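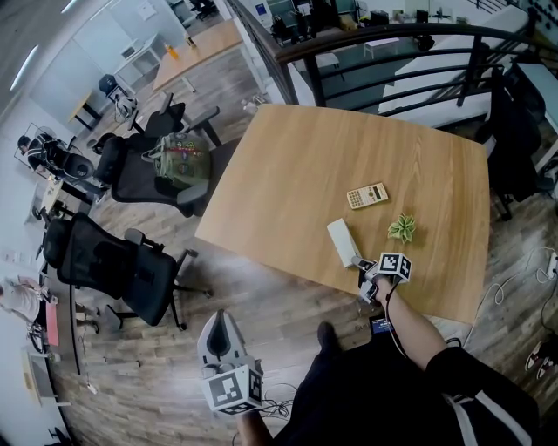

The first oak table at Brustgate, with calculator and plant. Mesh chairs to the left.

December 20, 2020
By Senan Lenihan

Shared room at Brustgate: second progress report to the Laing small works fund

Siobhán Ó Ceallaigh asked for this report to cover three things: what the money has bought, whether the room is easier to work in, and whether we should ask for more. I'll take them in that order, and I should say now that my answer to the third is no, or at least not yet.

What has been bought

The tables are in. They are light wood, plain and a decent size, and I have no complaint about them beyond the delivery, when Jimix left both on the wrong floor and charged us for the lift. Most of the chairs are the black mesh sort with arms and castors. They were the dearest item in the original bid and I argued against them at the time. People do like them. Whether they like them £80 a chair more than the ones we had is a question I haven't been able to get a straight answer to, and the feedback sheet didn't ask it.

We have £564 left in the furniture line. I've had suggestions for spending it on a rug, a second whiteboard, a coffee machine and "more greenery". None of these was in the bid. The greenery we have is small and undemanding, and sits next to the calculator on the table where it takes up hardly any space. I would leave it at that.

The clear table rule

This was the part of the project the fund seemed keenest on, so I've tried to be fair to it. Under the rule, the shared tables are for whatever is being worked on that day and everything else goes home or into the cupboard. The desks are outside the rule. We brought it in when the tables arrived and put a notice by the door.

The feedback sheet says 80 per cent of people think the room is tidier. I don't put much weight on that. It was handed out on the afternoon after a big clear-up, by the person who had organised the clear-up, and several of those who filled it in had only ever used the room with the new tables in it. They had nothing to compare it with. If the figure goes into the fund's annual summary, please could that go in beside it.

My own view is that the table tops are better and the rest of the room is much as it was. What used to pile up on the tables has moved down a level. Small things still get left out too: bottles are the usual offenders, and there was one orange and one clear on the far table when the first photograph was taken. I can live with a bottle. I'd be happier if we stopped calling the rule a success on the strength of one good afternoon.

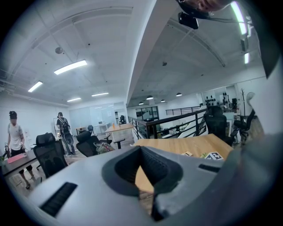 Storage is where I think the bid went wrong. It allowed for tables and seating and treated bags as something people would sort out for themselves. Jarari, who did the room plan, offered a run of open shelving and hooks, and we turned it down to pay for the better chairs. So bags go wherever there is a gap: a shopping bag with assorted bits in it beside an office chair, a backpack on a seat. A chair with a bag on it is a chair somebody has to clear before sitting down. Hooks would have cost very little and I would like us to look at them again before anything else.

The whiteboard easel has ended up close to the wall, and I'm in two minds about that. It keeps the walkway open. It also means that anyone using it has their back to most of the room, and in the sessions I've sat in on it was hardly written on. The bid described it as "the focus of shared work". I would drop that wording from the next version.

Chairs pushed in

A smaller point, but it was on the list of agreed measures. We asked people to push chairs up to the tables when they leave. Some do. The castors help, and on the plank floor they roll almost too well, so a chair given a lazy shove at the end of the day can finish up well out from where it was meant to be. I've had one request for a mat and one for a different sort of castor. I haven't acted on either.

Use of the room

I can't tell you whether more people are coming. The signing-in book was moved twice and there are gaps in it. Anything I gave you would be a guess, and the last report had enough of those. A new book will be on a string by the door from January.

What I would like agreed

The £564 to be held over, with a quote for hooks and one short shelf to be got from Jarari first.

The feedback sheet to be run again in January on an ordinary day, without warning, with a question about storage added.

The clear table rule to stay as it is until we have that second set of answers. I've been asked to extend it to the desks. I'm against this. People leave folders on desks because they are using them, and I don't want to spend the winter policing stationery.

I can go through any of this with Siobhán by phone. The Jimix lift charge is still being disputed and I'll send a separate note when they reply.

Related items
First progress report: ordering and delivery
Brustgate room plan, revised
Feedback sheet and replies
Laing small works fund: notes for those reporting
Jimix delivery dispute, letters so far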